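Staltgate 合租楼 住户例会记录
2022-01-17 晚 一楼公共厨房

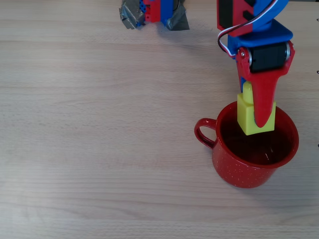 红色搪瓷杯,带白点

到会:Napaporn Khamphan(主持)、Donnie Jardine、Theda Oltmanns、Uriel Godoy。Mareike Wegener 请假,意见已发给 Theda。
记录:Donnie,手写后补打,有漏请直接改。

1. 上次记录
通过。Uriel 要求把“洗衣房”改成“晾衣间”,已改。

2. 暖气
三楼还是不热。Voß 的师傅来过一趟,说要换阀门,报价 600,含上门费。Theda 嫌贵,想再问一家。Napaporn:天冷,不等了。表决:三票同意,Theda 弃权。Napaporn 明天回电话。
Mareike 书面意见:换之前先把各层放一遍气。Uriel 去放,钥匙在电表箱上面。

3. 公共账
余额 194。不够付阀门。每户先补交,数额等 Voß 正式单子来了在定。去年 9 月那笔清洁费有两户没交齐,Theda 私下去问,不在会上点名。

4. 厨房
水槽下面那根管子又渗水,先垫盆。Uriel 周转箱占了过道,答应搬走,没说哪天。
冰箱:中间那层归谁,吵了一阵,没结果,下次再说。
杯子碗盘:不写名字的一律算公用。Theda 反对,说她奶奶那只盘子不可能写字。改为:不想公用的放自己房间。通过。
抹布每周换,谁值日谁换。值日表贴冰箱门,旧的撕掉。

5. 自行车
楼梯下只能停 2 辆。多出来的停后院,自己上锁。Donnie 问能不能装个棚子,Rellelham 那边的店报过 500,不含安装。没钱,搁置。Mareike 的意见是找房东出一半,Napaporn 去写邮件。

6. 网络
Wirkudness 的合同快到期,涨不涨价还没回信。续不续下次定。路由器放二楼走廊,请不要在拔插头充手机!!

7. 其他
邮箱锁坏,Uriel 会修,零件自己垫,凭票报销。
晚上十点以后洗衣机别开脱水。
Theda 提议夏天办院子聚餐,大家说太早。

待办
Napaporn:回 Voß 电话;给房东写信
Theda:催清洁费
Uriel:放气,邮箱锁,搬箱子
Donnie:新值日表,问 Wirkudness 价格

下次会议时间群里定。散会。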